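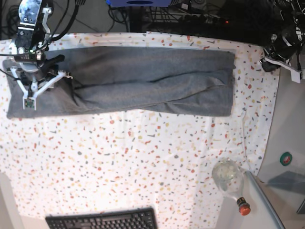 Manutenção de carretos de pesca na bancada doméstica

Atualizado em 24 de dezembro de 2020

As indicações seguintes aplicam-se a carretos de bobine fixa, de tamanho médio, usados em água salgada. Tomou-se como referência o Zurkbridge 982, com tambor de alumínio, travão dianteiro e capacidade nominal para 335 m de multifilamento. Noutros modelos mudam a ordem de desmontagem e o tipo de parafuso, mas o procedimento geral mantém-se. Carretos com vedação magnética ficam excluídos e devem seguir para assistência.

1. Lavagem depois da saída

Fechar o travão até ao batente antes de molhar o carreto. Com o travão aberto, a água entra pelo eixo e chega aos discos de feltro. Usar água doce, tépida, em fio fraco ou pulverizada. Não usar jato sob pressão: a pressão empurra o sal e os grãos de areia para trás dos vedantes. Não mergulhar o corpo do carreto.

Retirada a bobine, passar um pano húmido pelo interior da saia e pelo eixo. A guia da asa (o rolete por onde passa a linha) leva água abundante e deve ser rodada com o dedo durante a lavagem. Sacudir, abrir o travão por completo e deixar secar à sombra, com a manivela para baixo. Em dezembro, numa garagem sem aquecimento, convém contar com uma noite inteira.

O detergente da louça, bem diluído, serve para retirar restos de isco do punho. Desengordurantes de cozinha não servem, por atacarem alguns vernizes e removerem o lubrificante exterior.

2. Material

Chaves Phillips e de fenda de ponta ajustada ao parafuso. Chave de tubo ou a chave fornecida com o carreto para a porca do rotor. Pinça de pontas finas. Escova de dentes macia, já gasta. Cotonetes, papel sem pelo, álcool isopropílico. Massa lubrificante de base sintética; usa-se há vários anos a Bumalico azul, de consistência 2. Óleo fino para rolamentos. Massa própria para travão, vendida em separado. Uma caixa de comprimidos semanal ou uma cuvete de gelo para as peças, preenchida pela ordem de saída.

Os produtos em aerossol que desbloqueiam e lubrificam ao mesmo tempo deixam uma película fina que evapora ou arrasta a massa existente. Podem ser usados no exterior, nunca na caixa de engrenagens.

3. Travão

Retirar a bobine e, com a pinça, o anel de retenção em arame. O anel salta com facilidade; manter um dedo por cima enquanto se levanta a ponta. Retirar as anilhas uma a uma e pousá-las alinhadas, com a mesma face para cima. A sequência habitual é metal de patilhas, feltro, metal de recorte central, feltro, metal de patilhas, feltro. Fotografar com o telemóvel antes de mexer.

As anilhas metálicas limpam-se com álcool. Manchas castanhas superficiais saem com papel; picadas fundas obrigam à substituição. Os feltros que ainda conservam espessura uniforme recebem uma camada mínima de massa de travão, espalhada com o dedo até desaparecer o brilho. Os discos de carbono podem trabalhar secos, se for essa a indicação do fabricante. Um travão que arranca aos soluços tem, na maior parte dos casos, feltros secos ou contaminados com óleo de rolamentos.
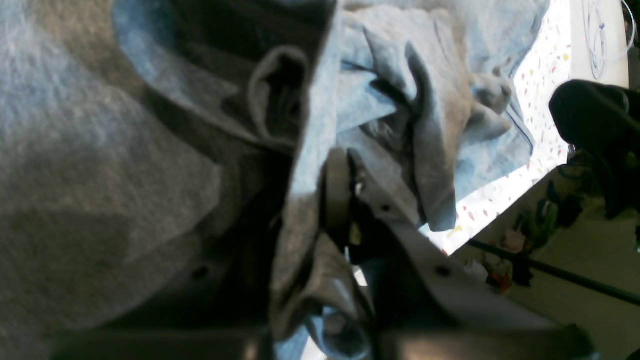
Rasa Vītola escreveu a discordar deste ponto: nos Ledesma antigos, com discos de feltro de diâmetro pequeno, diz que a massa espalhada a dedo nunca penetra o suficiente, e que prefere deixar os feltros de um dia para o outro numa tampa com massa ligeiramente amolecida, retirando depois o excesso com papel. Acrescenta que perdeu um robalo por causa de um travão preso e que desde então revê os discos a meio da época. O método é válido para feltro. Em carbono não deve ser aplicado.

4. Rolamentos

Só se desmonta o que faz ruído ou prende. Um rolamento em bom estado, girado na ponta de um palito, para devagar e sem saltos. Se para de repente ou se se sente grão, lavar em álcool isopropílico dentro de um frasco pequeno com tampa, agitar, deixar repousar, repetir com álcool limpo. Secar bem antes de lubrificar. Uma gota de óleo por rolamento; no do rolete da asa, duas gotas.

O rolamento antirretorno (de rolos e uma só direção) é um caso à parte. Leva uma quantidade quase nula de óleo. Com massa, os rolos patinam, e a manivela recua no momento da ferragem. Quando o defeito aparece com temperaturas baixas e desaparece ao meio-dia, a causa provável é massa espessada pelo frio.

5. Caixa de engrenagens

Aberta a tampa lateral, retirar a massa velha com cotonete e não com solvente vertido diretamente. Massa cinzenta ou escura indica desgaste metálico; massa leitosa indica entrada de água. Anotar qual dos dois casos se verifica. Examinar os dentes da roda principal com luz rasante.

Aplicar massa nova nos dentes da roda e do pinhão, no sem-fim da oscilação e nas respetivas guias. A caixa não se enche. O excesso aumenta a resistência ao rodar e acaba por migrar para o antirretorno. Rodar a manivela cerca de 14 voltas com a tampa encostada, reabrir e verificar se a massa se distribuiu ou foi toda empurrada para as paredes.

As anilhas de afinação junto dos rolamentos da roda principal, muito finas, tendem a ficar coladas à tampa. A falta de uma delas produz folga lateral na manivela. Se a folga surgir depois da remontagem, procurar primeiro na tampa e no papel usado.
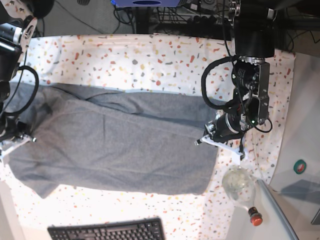

A superfície de trabalho tem influência direta no número de peças perdidas. Sobre madeira ou bancada dura, um parafuso de tampa ressalta e acaba no chão; sobre tecido, fica onde cai. O padrão também conta. Uma toalha branca com salpicos irregulares em laranja, amostarda, cinzento e rosa, como a da fotografia, é má base para molas e anilhas, que se confundem com o estampado, ao passo que a malha cinzenta estendida por cima dá um fundo bastante mais uniforme. A malha tem o inconveniente do pelo, que adere à massa. Por isso as peças já lubrificadas passam diretamente para a cuvete, sem tocar no tecido.

6. Aperto e remontagem

Todos os parafusos começam à mão, no sentido contrário até se sentir o encaixe do filete, e só depois no sentido do aperto. Em corpos de grafite ou plástico reforçado, o filete destrói-se com muito pouca força. Apertar em cruz, em duas passagens. A porca do rotor tem, em muitos modelos, rosca esquerda; verificar no esquema antes de forçar. O parafuso de bloqueio da porca monta-se sempre.

Uma película de massa na rosca da manivela evita a soldadura por corrosão entre alumínio e aço. O mesmo se aplica ao assento do carreto na cana, quando fica montado de uma semana para a outra.

7. Linha e armazenamento

O multifilamento retém sal. Passar a linha para uma bobine auxiliar através de um pano húmido, deixar secar e rebobinar com tensão constante. Havendo desgaste nos primeiros 5 metros, cortar. Se o desgaste for mais extenso, inverter a linha toda, de modo a que a parte do fundo passe para fora. Deixar entre um e dois milímetros livres até ao bordo da bobine.

Guardar com o travão aberto, em saco de pano ou caixa ventilada. As bolsas de neopreno fechadas conservam humidade. Halima Rugemalira pergunta se as saquetas de sílica ajudam: ajudam em caixa estanque, desde que o carreto entre já seco e as saquetas sejam renovadas.

Os esquemas explodidos do Zurkbridge e dos Ledesma encontram-se na secção de documentos, com a numeração das peças. A da mola da asa está trocada no esquema do Ledesma pequeno; confirmar pelo comprimento antes de encomendar.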